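Demonstration gathering (robotics)

Last updated: August

Demonstration gathering, also demo collection. The making of example runs for a robot learning system. A person steers the arms through a chore, the system stores camera views and joint positions together, a model later trains on the lot. Common chores: bagging fruit, folding, sorting. Soft items such as thin plastic bags are considered hard, shape changes with every touch.

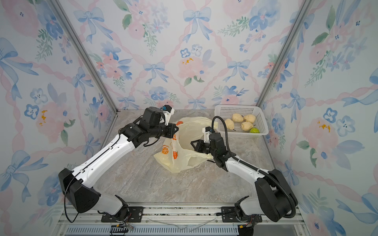

How many examples does one chore need? Depends on the chore; the Drumska set used 187 runs for a single bag task, and simpler pick-up tasks have been trained on 60.

Views. Usually one fixed camera over the work area plus one at each wrist. Wrist views catch the grip itself, which the fixed view often loses behind an arm. Patterned walls and floors are used in some sets, so the model doesnt lean on a plain background. Failed runs: kept by some groups, labeled, thrown out by others.
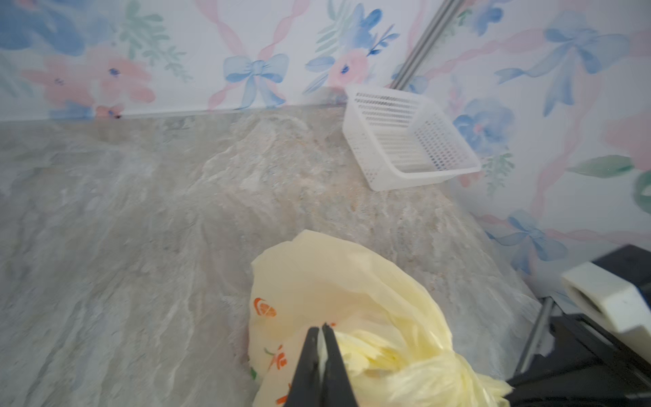
Dulce Manríquez has argued that failed grips on bags are worth more than clean ones, and that the Meltden set lost out by droping 72 of them. Disputed. The Kanaujia notes keep failures in a seperate folder, 2 labels only: slip, miss.

See also: Teleoperation, Imitation learning, Clustach format

2 comments
Contact | Back to top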